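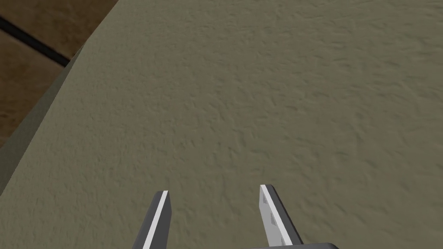

The budget for arms at Dimbridge closed at noon, and the buyer had one line left to fill. Brunet quoted 3903 per gripper, pads included. Clalunero quoted less and left the pads off the sheet. The buyer read both quotes twice with the simulation open beside them. In it, two gripper fingers stood wide apart before a rough khaki surface, a pale pad on the inner face of each. Pads were a wear item. Istdale had replaced up to 400 in one year and booked them under cleaning supplies.

The buyer added a row for spares, unit price 289, and the total went red. Striking the second arm turned it black again. Striking the spares did the same. The buyer tried each twice and saved neither.

The next run was the drawer task, item 401 on the acceptance list. A purple stone in a gold setting hung between the open fingers, beside a fold of gray cloth. The list required the pendant to be lifted and the cloth left where it was. The price of a pendant was not in the budget. The buyer looked for a row where a lost one could go, and found only "other."
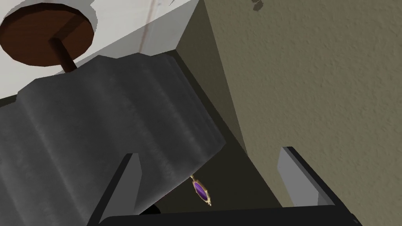 Revision 2

Arms: one. Grippers: one, Brunet. Spare pads: yes. Other: see note.

The note took longer than the sheet. It asked Istdale for its pad records and asked Clalunero to quote again with pads. The buyer sent it at 11:52 and left the drawer task open on the second screen.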